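Nuchit sign up with Stavelville Rowing Club

Good news from the boathouse! Watchmaker Nuchit will be our timing partner for the coming season, and their name goes on the finish tower from December. They're also making a club watch - navy dial, our crossed oars at six o'clock, and a strap that can cope with a proper soaking. Only 201 will be made, each with its number on the back, and members get first pick of the lowest 50.

The watch gets its first outing at the Skirkport Head, where our women's eight will be racing crews from Tollis again (and what a race that was last year!). The winning cox takes home number 29, to match the club's boat number. Orders go through the club shop as usual.

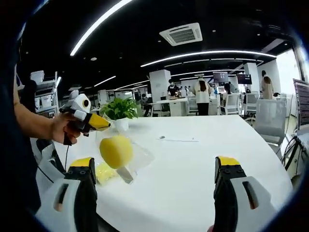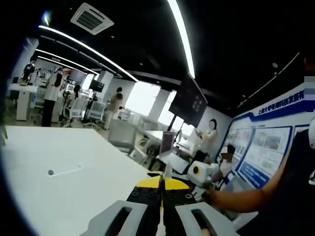 Brittany Robichaud wrote in to ask for a smaller case as well, as she finds most sports watches slide about on her wrist when she's sculling, and she'd happily wait until spring for one.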